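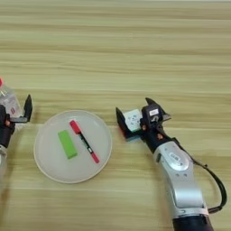

**Keeping a plate on the desk for small stuff: good habit or clutter?**

**drurneck_desk** wrote:

I share a long light wood table with my sister and we both work at it. Pens used to roll off the back and stay there for weeks. In July I took a plain white plate out of the kitchen and put it in the middle. Pen goes on the plate, eraser goes on the plate, and that's the rule. It has a low rim, which is enough to stop a marker.

Two questions. Does anyone else do this long term? And is there something better for the same job that doesn't cost much? I looked at the Likamholm desk tray and it was more than I want to pay for a tray.

---

**KwesiAppiah** wrote:

I've done it for two years with a saucer. Works fine. The only thing I'd change is the size. A saucer is too small for a marker, so the ends hang over and you knock it off with your sleeve. A side plate is right.

Keep the caps on. Red ink on white glaze wipes off if you catch it early. On bare wood it doesn't.

---

**two_drawers** wrote:

I don't like it. A plate on a work table says food. Somebody will put a sandwich on it, and then you have crumbs on your pens or ink on your lunch. Use a cup. A cup holds more and takes up less table.

---

**drurneck_desk** wrote:

We had a cup. It got knocked over by whoever was reaching for their water, and then the pens were on the floor again. Flat things don't tip.
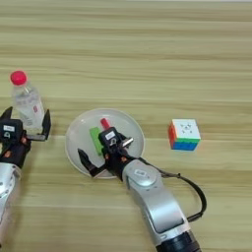
Water is the other half of the problem. We each keep a bottle on the table, always with the screw cap on, always off to the left. My sister wanted everything in the middle within reach and I said no, the middle is for the plate.

---

**Ekua Fiadzo** wrote:

Agree about the bottle going to one side. Which side depends on your writing hand. I'm left-handed, so mine goes on the right.

I disagree with two_drawers about the cup. Markers stored standing up with the tip at the top dry out faster in my experience. Lying flat is better for them.

---

**two_drawers** wrote:

So put them in cap down. I have 8 markers in a cup next to me and they all write.

---

**KwesiAppiah** wrote:

Cap down is okay for some. I had a few leak into the cap that way. Flat is safer if you have the room.

---

**drurneck_desk** wrote:

I have the room. I only keep out what I'm using that day and everything else is in a drawer.

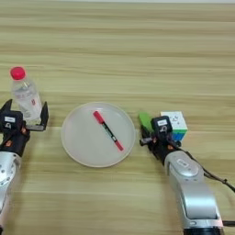 At the end of the day the plate gets cleared too. If a marker is still on it in the morning, whoever used it last puts it away. That part took longer to agree on than the plate did.

---

**Ekua Fiadzo** wrote:

To your second question, look for the metal lid of a cookie tin. Same idea, a bit more rim, and no one mistakes it for dinner. Put a piece of felt under it or it will scratch the table.

---

**two_drawers** wrote:

A tin lid I could live with.

---

**drurneck_desk** wrote:

There's a tin in the hall closet with buttons in it. I'll ask if I can have the lid.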